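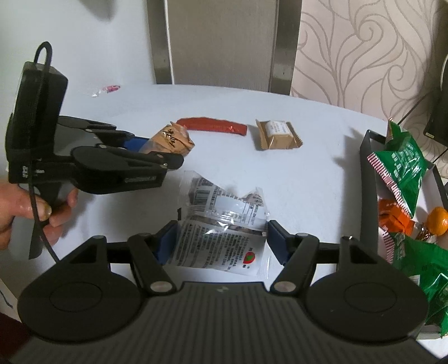
Marijke Groen wrote to us after the spring demonstration that she would believe in household machines on the day one of them could put away the shopping without being told what each thing was. Her remark is a fair place to begin, and the Niver hand-held gripper is sold with that standard in mind.

Niver
Two-finger gripper for household task work
Supplied by Kirkier

Can a machine do household chores yet? For a few of them, under supervision, yes. For most, no. Wiping a flat surface and moving rigid boxes between known positions are within reach of current equipment. Sorting small packaged foods remains difficult. A snack wrapper bends when it is touched, reflects light, and gives little indication of where the contents lie inside it. A person allows for all of this without thought.

The Niver is held and operated by a person, who carries out the chore at normal speed. The record of that work is then used to prepare a machine to attempt the same chore. Kirkier offers the unit singly or as a pair for two-handed tasks.

The tasks we recommend to new customers are modest: filling a tray with packets of mixed size, clearing a table, returning items to a box. They are carried out in ordinary homes, on whatever surface is available — a table, a counter, the lid of a freezer.
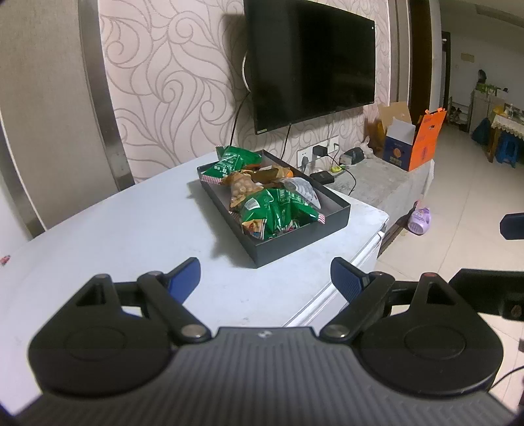 Mixed packaging should be introduced early. In our June trials with Afolabi, a machine prepared on cartons alone completed 17 tray fillings out of 395 when soft packets were added. Performance improved once soft packets formed part of the preparation, but Kirkier does not regard the present results as sufficient for unattended use.

Supplied with each unit
Gripper body with handle
Spare finger pads, 3 pairs
Printed task guide

Minimum order for institutions: 5 units

Limits of use
The Niver is not intended for hot cookware, open blades or glass. Finger pads should be inspected before each session and replaced when worn.

Inquiries concerning trials and institutional orders should be addressed to Bukola Wike at the Kurkcombe office.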